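**Mirrors in hand-held gripper demos: keep or bin?**

**zulema_t**
We're up to 186 episodes on the drawer task with the hand-held grippers, and I'm stuck on the vanity. Leandro reckons the mirror will muck up training. I reckon homes have mirrors, so leave it in! Colour and lighting I'm not fussed about.

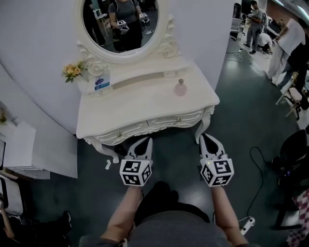
*Lining up on the vanity drawers, mirror and all*

**lparedes**
Still reckon it's a bad idea, mate. You've got a second pair of grippers in view, moving the opposite way. Cover it for the first 100 and bring it back later.

**tilach_elba**
Disagree with Leandro. We covered ours at Cestport and the policy went to bits the first time it met a wardrobe mirror. My worry would be the marker cubes, can your tracker pick up the reflected ones?

**zulema_t**
Ooh, hadn't checked that. Will go through the tracking logs this arvo.

**santino_b**
Do both? Split it 2 ways, same drawers, and compare. Those little knobs are a harder grasp than the mirror anyway.

**lparedes**
Fine, I'd wear that. But I'm not relabelling them.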